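Thursday, June 4, 2026

Up at half past five because the dog next door started. Frost on the windscreen, first proper one of the year. I put the kettle on and sat at the bench with the heater against my shins until it was light enough to see the back fence.

The plan for the week was the lemon tree and the gutters, and so far I have done neither. The gutters need the long ladder, which Jitendra still has. I rang him at seven, too early, and got his wife, who said he'd gone to Zetedmont for timber and wouldn't be back until tonight. She said the ladder was leaning against the side of their shed and I could come and get it. I said I'd wait. It's awkward to carry on my own and it doesn't fit in the car with the back seat down, I've tried.

Did the washing instead. Two loads, whites first. The peg basket has finally split along the bottom so I used a saucepan. The sun gets onto the line by nine at this time of year and is off it again by two, so there's no point hanging anything after lunch. The towels were still damp when I brought them in and they're over the chairs now.

Mid-morning I walked down to the sourdough class at the hall. Flor Zapata runs it and there were more of us than last week. She had us weigh everything, including the water, and I had to admit I've been using a cup measure for years. My starter is sluggish. Flor smelled it and said it was hungry and too cold, and to feed it twice a day and keep it on top of the fridge. She uses a stoneground wholemeal from the mill at Irow and reckons it makes a difference. I bought a small bag off her to try. It's dearer than the supermarket stuff but I'll see.

We did the folding, where you wet your hand and pull the dough up from underneath and over itself, then turn the bowl. Mine tore. Savita Mishra was on the bench beside me and hers came up like a sheet. She said to let it rest longer between turns, and the second time it held together better. Savita has been baking since February and already gives loaves away. I brought mine home in a bowl with a tea towel over it and it's in the fridge for the night. It goes in the oven first thing tomorrow, in the cast iron pot with the lid on.

Had soup for lunch, the last of the pumpkin. I should have put more salt in it when I made it. 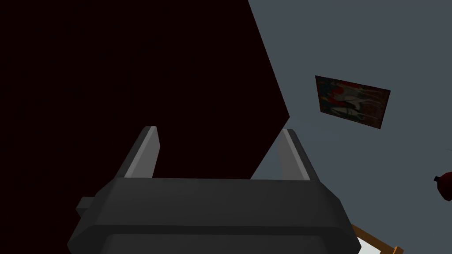 Page last changed: 4 June, 9.52 pm

After lunch I went through the seed tin. A lot of it is too old to bother with. The parsnip seed is from three winters ago and parsnip doesn't keep, so that went in the compost. I kept the broad beans and the peas. The broad beans should have been in a month ago, but I put two rows along the western side anyway, where the tomatoes were, and watered them in. I dug in the ash from the fireplace before I planted. Dad always did that and I've never looked up whether it helps.

The lemon tree has gall wasp again. I counted the lumps on the branches I can reach and stopped when I got sick of it. The book says to cut them out before the end of August, or shave one side off each gall with a peeler, so it can wait a few weeks. The secateurs need sharpening first. I couldn't find the stone. It used to be in the laundry drawer with the fuse wire.

Drove out to the tip at three with the broken chairs and the old mattress from the spare room. The mattress cost more to leave than I paid for it. The fellow at the gate wrote my rego down and told me the green waste is free until the end of the month, which I wish I'd known last weekend. The odometer rolled over to a number ending in 393 as I pulled into the drive, so I wrote it in the glovebox book. The next service is due in 2000 kilometres. I'll book it with Anju Sachdeva's brother as usual.

Meenakshi rang while I was unloading the car. She wants me to come up for the long weekend and help paint the hallway. She has picked a colour called something like oatmeal and has already changed her mind about it once. I said yes to the weekend and told her I wasn't doing ceilings. My neck was bad for a fortnight after the last ceiling. She's going to ask about the trains, and I'll drive if they're on buses again.

The mail had the water bill in it, higher than the last one. I think it's the cistern. I put some food colouring in the tank before tea and checked the bowl half an hour later, and there was a faint streak of blue in it. So the seal is gone. I'll get one from the hardware in the morning and take the old one along to match, as I bought the wrong size last time and had to go back.

Tea was eggs on toast. Read two chapters of the library book and didn't take much in. It's the one about the surveyors, and they have been camped at the same river for forty pages. It's due back on Tuesday and I can't see myself finishing it.

Jitendra rang at eight. He got his timber but they had cut one length short, so he has to go back. He'll drop the ladder over on Saturday morning and hold the bottom of it for me while I do the front gutters. I said I'd have a loaf ready for him if tomorrow's works.

Fed the starter at nine with the Irow flour and put a rubber band around the jar to mark the level. It's on top of the fridge next to the radio. Hot water bottle filled, back door locked. Rain forecast from midnight, so I brought the peg saucepan in.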